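Capítulo 4
Limites de força e boas práticas na manipulação de materiais flexíveis

No capítulo anterior estudamos peças rígidas, cuja forma não muda durante a preensão.
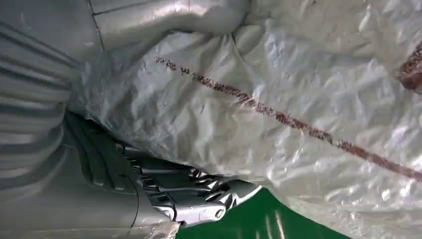
Com sacos, lonas e filmes plásticos, a situação é diferente. O material cede, dobra-se e pode prender-se entre os dedos da garra, e por isso uma regra escrita para caixas não é suficiente. Na unidade de Trulemgate, a empresa Allum revisou em março o seu procedimento interno, que tem hoje 443 itens de verificação. Usaremos esse documento ao longo do capítulo.

O leitor deve distinguir três termos: requisito, que é obrigatório; recomendação, que admite uma alternativa justificada; e registro, que é a prova escrita de que a verificação foi feita. Na prática, os três são confundidos com frequência – sobretudo nos manuais traduzidos.

A seção 4.1 trata da avaliação de riscos. A seção 4.2 apresenta o ensaio Montoya, repetido em 400 ciclos, e a seção 4.3 discute a ficha Grinov de manutenção das coberturas e dos cabos.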